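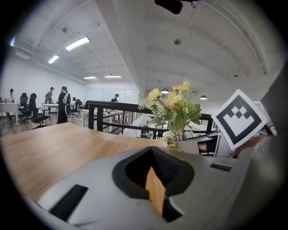 Open day notes – Intro to Automation, handout 3
Visit: Sun 29 October, Prineo, upper floor

Write-up due the week after. Half a page, your own words. Laurier Cormier ran the demo and took most of the questions, spell his name right please.

What we went for: how you teach an arm a task without writing the motion by hand. Person holds the gripper, does the job, the recording becomes the training data. No robot needed for that part – the arm comes in later.

Terms to know
demonstration – one full go at the task, start to finish
episode – same thing once its saved
marker – black and white square, known size, so software can work out where a part is and which way its turned
fisheye – very wide lens, bends straight lines. Calibrate first or your distances are junk

Task on the day: approach the table, close on the object, lift, set down. Sounds like nothing. Laurier's target was 162 demonstrations for this one task, max 20 seconds each. Anything longer gets thrown out.
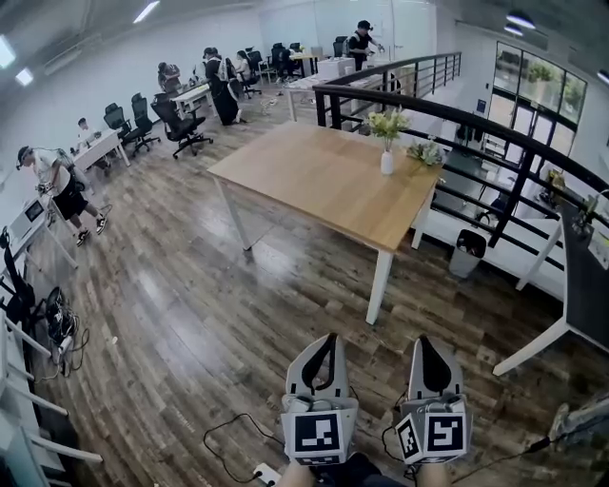
Start each go from a different spot. He came back to this a few times. If every demonstration begins in the same place the policy learns the place and then falls over when you move the table. Same with lighting, same with height of the hand.

Fingers: markers go on the finger faces so you get the opening width from the picture alone, no extra sensor. Cover a marker with your thumb and that stretch of data is gone. (Exam-ish point, underline it.)

Casar vs Kustunex – two ways of cleaning the recordings. Casar drops the whole episode if tracking is lost. Kustunex patches short gaps. Laurier prefers dropping. I dont fully agree, we'll argue about it in class.

Question from the back about what happens below 100 demonstrations. Answer: try it, depends on the task. Campbell reading, chapter 3, has more on this.

Still to cover: slip, soft objects, two hands. Second vist planned for January, sign-up sheet on my door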